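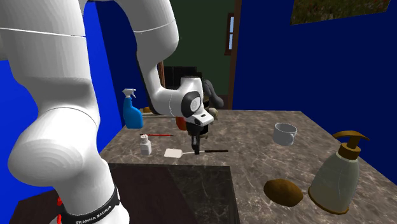

Every table has two main jobs. It must stay steady, and it must give people a flat place to work, eat or play. The flat part is called the top, and furniture makers choose its material with care. Many dining tables have a top made from timber. Kitchen counters are often topped with stone, and the counter shown here has a surface of marble. Marble is a hard, heavy rock that can be cut into slabs and polished until it is smooth.

Where does timber come from?

Timber comes from the trunks of trees. After a tree is felled, the trunk is sawn into long boards. Fresh boards hold a lot of water, so they are stacked with gaps between them and left to dry. At the Kivmont workshop, one stack may hold 178 boards. Drying must be slow. A board that dries too quickly can split or twist.

How is a wide top made?

Most trees do not give boards as wide as a table. The maker places several narrow boards side by side and glues the edges together. Large tools called clamps squeeze the boards while the glue sets. A family table in the Kivmont gallery has a top made from six boards. Visitors may run a hand across it and try to feel where one board ends and the next begins.

Why does wood move?

Wood takes in water from damp air and lets it go when the air is dry. It swells a little, then shrinks again. This happens mostly across the width of a board, and very little along its length. A maker must leave room for this movement when fixing the top to the frame. Some makers use small wooden blocks, called buttons, that slide in a groove under the top.

Glykeria Moschos, who teaches our school groups, asks children to look underneath a table at home and find out how the top is held on. Please ask an adult before moving any furniture.

Looking after a table top

Oil, wax or varnish helps to protect timber. Marble needs care too. Lemon juice and vinegar are acids, and they can leave dull marks on its polished surface. Spills on either material should be wiped up promptly with a soft cloth.

Words to know

Grain: the pattern of lines in a piece of wood.
Slab: a wide, flat piece of stone or timber.
Varnish: a clear coating that dries hard.

School groups meet at the Zervas Street entrance at 10 am.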